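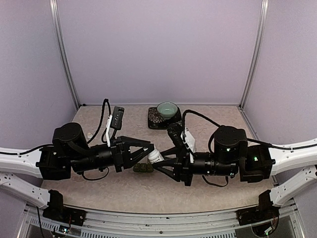 *Small white bottle, dark green pill organizer.*

# Kitdale House Words

Kitdale is a word list of what people call the things they keep at home. It has 2,528 entries, all in American English, all typed in by people who live in or near Lutville and who were asked one very simple question: what do you call this in your house?

The answers are wonderful. One family's "junk drawer" is the next family's "everything drawer," and three doors down it's "the tangle." A remote control is a clicker, a flipper, a zapper, a changer, and (my favorite in the whole set) "the boss." I started this because I wanted a better list of synonyms for a search box, and I ended up reading the raw answers for fun on my lunch break. I still do!

Last updated May 13, 2018.

## What's in the repo

There are 4 files:

- `words.csv` – the main list, one row per answer
- `things.csv` – the household things people were asked to name
- `notes.csv` – longer comments from people who had more to say (many did)
- `CHANGES.md` – what moved between versions

If you only want to play around, grab `words.csv` and ignore the rest. It opens fine in any spreadsheet program.

## Columns in `words.csv`

| Column | What it holds |
|---|---|
| `id` | Row number, never reused |
| `thing_id` | Matches a row in `things.csv` |
| `word` | The answer, spelled the way the person spelled it |
| `word_clean` | Lower case, extra spaces removed, obvious typos fixed |
| `room` | Kitchen, bath, bedroom, yard, garage, other |
| `learned_from` | Parent, grandparent, partner, friend, work, made up, unknown |
| `still_used` | `yes`, `no`, or `sometimes` |

The `learned_from` column is where the good stuff lives. Sort by `made up` and you get pages of words that probably exist in exactly one house, like "schnibbler" for the small cheese grater and "the wet chair" for a chair that gets swim towels thrown on it. Sort by `grandparent` and you get "icebox," "davenport," and "spider" for a frying pan.

## Kitchen and table words

The kitchen rows are the biggest group and also the messiest. People disagree about where a plate stops and a platter starts, and whether a deep dish with a flat bottom is a bowl at all. Some households have a separate word for the plate that goes under something, and some don't have one and were a little shocked to hear that others do. "Saucer," "underplate," "liner," "charger," and "the catcher" all turn up for the same row in `things.csv`.
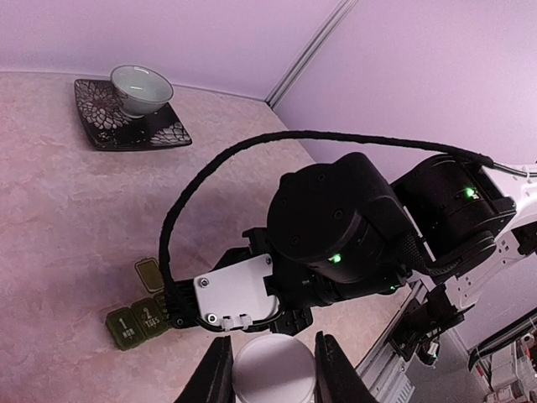 *Pale gray-green bowl on a dark plate with flower line work.*

Bowls get named by job far more than by size. There's the cereal bowl, the popcorn bowl, the sick bowl (yes, every family seems to have one, and yes, it's often the popcorn bowl too), the key bowl, the salad bowl nobody is allowed to wash in the machine. I left all of these in. If the person said it was the name, it's the name.

Color is a big one too. "The blue bowl" is a real answer and it gets its own row, even in houses where, according to the notes, the original blue bowl broke years ago and the current one is green.

## Bathroom and medicine cabinet words

A smaller group, but very lively. The box with a lid for every day of the week has a long string of names: pill box, pill minder, day box, weekly, "my Sundays." Cotton swabs, nail clippers, and the thing you use to get hair out of the drain all got strong opinions. So did the cabinet itself, which a few people call "the mirror" even when they mean what's behind it.

I didn't collect the names of any medicines, and I took them out of `notes.csv` where people had mentioned them.

## How the answers were collected

People filled in a short form made with Yagi, either at home or on paper at the library table in January. Each form showed a plain written description of a thing, such as "the soft item you dry dishes with," and left a blank line for the answer. There were no pictures on the form and no list to choose from. Each person got 14 things per form and could fill in as many forms as they liked.

The paper forms were typed up by hand and checked once. Where the handwriting beat me, the row has an empty `word_clean` and the best guess in `word`, with a question mark.

## Cleaning

Light! I wanted the list to still sound like people.

- Spelling in `word` is never touched
- Swear words are kept, so filter them if you need to
- Names of family members are replaced with `[name]`, so you'll see things like `[name]'s spoon`
- Exact repeats from the same form were dropped

## Loading it

The Civo loader reads the files as they are:

```
civo load kitdale/words.csv --key id
civo join kitdale/things.csv --on thing_id
```

Files are UTF-8 with commas and double quotes. A few entries have commas inside the word itself ("the big, bad knife"), so please use a real CSV reader and don't split on commas.

## Known problems

- Garage and yard are thin. Most people ran out of steam before they got there.
- Older speakers are well covered, teenagers are not.
- "Couch" and "sofa" have separate rows in `things.csv` by mistake. Fixing it would break ids, so I've left it for version 3.
- `still_used` was added late and is blank on the earliest forms.
- It's one town. Please don't use it to make claims about a whole state!

## Using and adding

Free to use for anything, with a link back to this page. If you build a quiz, a map, a crossword, or a very silly poster, open an issue and show me. New words are welcome the same way: give the thing, the word, the room, and who you learned it from. Words you made up yourself count just as much as the old ones, and I'd love more for the yard.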